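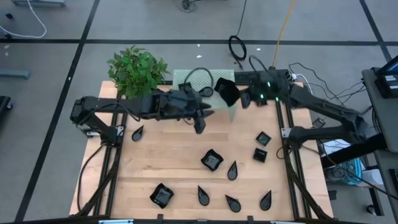
Brerkwood has added a range of black tableware to its kitchen shop, and the first sets go on sale on 20 Mar 2026. The range is called Jiten and is meant for sauces, dips, pickles and other small servings that tend to get lost on a full-sized plate. It comes in three shapes – a small square dish, a teardrop-shaped dish and a bowl with a wavy edge – and all of them look at home on a light wood top with a bit of greenery at the back. The bowl has a glossy inside that catches the light.

The dishes are sold in mixed sets or singly. A mixed set costs £92 and includes all 3 shapes. Buyers who already have one of the sets can add to it later, as Brerkwood says it will keep the same shapes in stock until at least September.

The shop is also selling a draining rack to go with the range, made by Lindqvist. It is pale green with a grid of small holes and one side that bends down. The rack is low enough to leave out at the back of a worktop, where small dishes can be put after washing instead of sliding between the wires of an ordinary drainer. It is sold separately and is not part of the mixed set.

Orders placed online are sent out within 2 working days. Dishes can be returned unused within the normal returns period, but sets have to come back complete. Customers who would like to see the shapes before buying can find them on the ground floor of the Brerkwood shop, next to the chopping boards.

A white version is planned, although no date has been given for it.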